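Martim Louro
I have been put in charge of recycling on our floor. I did not apply for this. I said the word "bin" out loud in a meeting and the room went quiet.

The old system was one tub by the sink for everything. I found 41 yogurt lids in it and a shoe.

The new system is three gray baskets on a table. BOTTLE, PLASTIC, CAN. I wanted nicer signs. I was given paper and a black marker and told to manage my expectations.

First complaint came in before lunch: "A plastic bottle is a bottle." Yes. Thank you. I have been awake with this since August.

Ruling, for the record: glass goes in BOTTLE. Water bottles go in PLASTIC, however much they look like bottles. BOTTLE should say GLASS. I know it should say GLASS. The sign is up now.
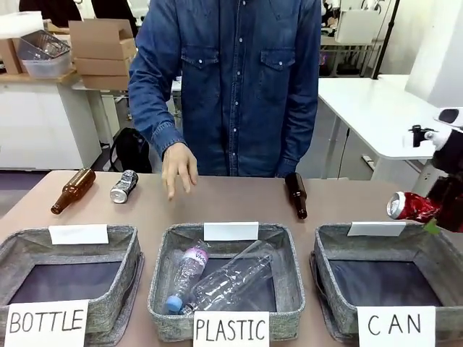
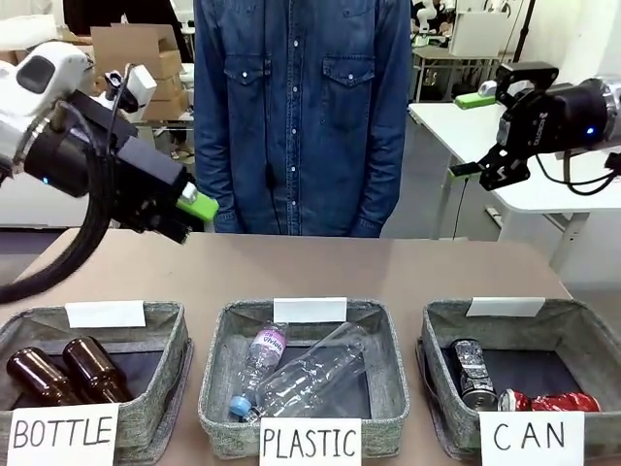 BOTTLE, PLASTIC, CAN. Both plastic bottles in the middle, as per the ruling.

The brown glass ones are my favorites. They lie down next to each other and cause no trouble.

Cans: crush them or don't, I'm not your father. A crushed one takes up less basket, but I've seen what some of you do to a can and I worry.

Someone from the Brovlow office asked if they could have the same setup. I sent them a two-page guide. They wrote back "it's three baskets, Martim." It is three baskets and a POLICY, Brovlow.

Yes, the baskets are felt. Yes, felt soaks things up. Please empty your drink before you donate it to the system - I'm the one who carries them downstairs.

Next question in my inbox is where the milk cartons go. There is no basket for milk cartons. I'm going to leave that email unread until somebody buys a fourth basket.

Update: somebody has suggested a fourth basket labeled OTHER. That's the tub. You have invented the tub again.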